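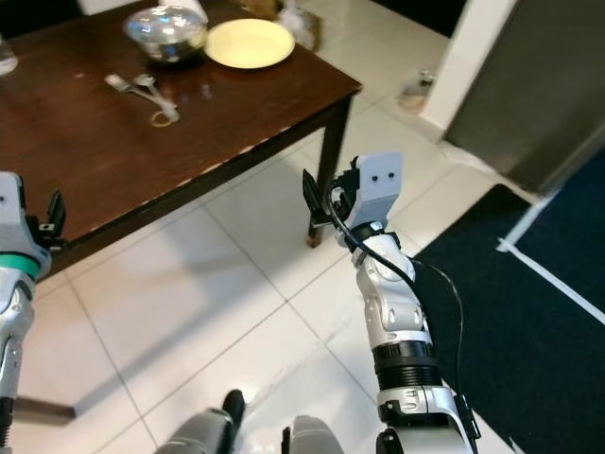 Who is responsible for the table once the Enent unit has taken over portioning and clearing?

The kitchen assistant on shift remains responsible. The unit moves items between marked positions; the assistant decides what is put out, checks it, and signs the shift sheet.

## 4. Changing over from manual to shared working

This section applies to prep rooms at the Prosterby and Mirkau sites running Enent with controller software Won 2. Complete section 3 (power and network) first.

### 4.1 Preparing the table

1. Clear the table of anything not on the task list for the shift.
2. Put out the bowl, plate and measuring spoons named in the task. Spoons stay on their ring.
3. Remove rubber bands, bag ties and loose film from the working area. The grippers do not pick these up reliably, and the unit will stop and ask for help.
4. Keep small items at least one hand's width from the table edge.
5. Check the floor between the unit and the table. Mats must lie flat.

> **Note:** Glossy table tops and polished steel reflect ceiling lights. If the unit reports "position uncertain" more than once on the same item, turn off the nearest light or move the item, then press Resume.

### 4.2 Starting a task

1. Stand outside the reach of both arms. The clearance radius is 1540 mm, measured from the centre of the body.
2. Check that the gripper cable hangs free and has slack at the elbow.
3. Select the task on the wall panel and press Ready.
4. Wait for the arms to rise to the start position.
5. Press Run.

**Caution:** Do not reach across the table while the unit is in Run. Press Hold and wait for the tone. The stop button cuts drive power and requires a full restart (code 564 is shown on the panel until this is done).

### 4.3 What changes for staff

Portioning by hand is no longer a timed duty. The time is reassigned to checking, labelling and allergen records. Staff who previously covered portioning keep their grade and must complete the panel training before working alone with the unit.

Assistants may take any task back at any point by selecting Manual. No reason needs to be entered. The controller logs the time of the change but not the name of the person making it.

Breaks are not tied to the unit's cycle. If it finishes while the room is unattended, the arms return to rest and the task stays open until someone confirms it.

### 4.4 End of shift

1. Select End and wait for both arms to reach rest.
2. Wipe the gripper fingers with a damp cloth. Do not spray the joints.
3. Wash utensils by the normal procedure.
4. Enter any stops on the shift sheet, with the panel code if one was shown.
5. Grease is not applied by site staff. Request a service visit when the counter reaches 700 hours.

For faults not listed on the panel, see section 6.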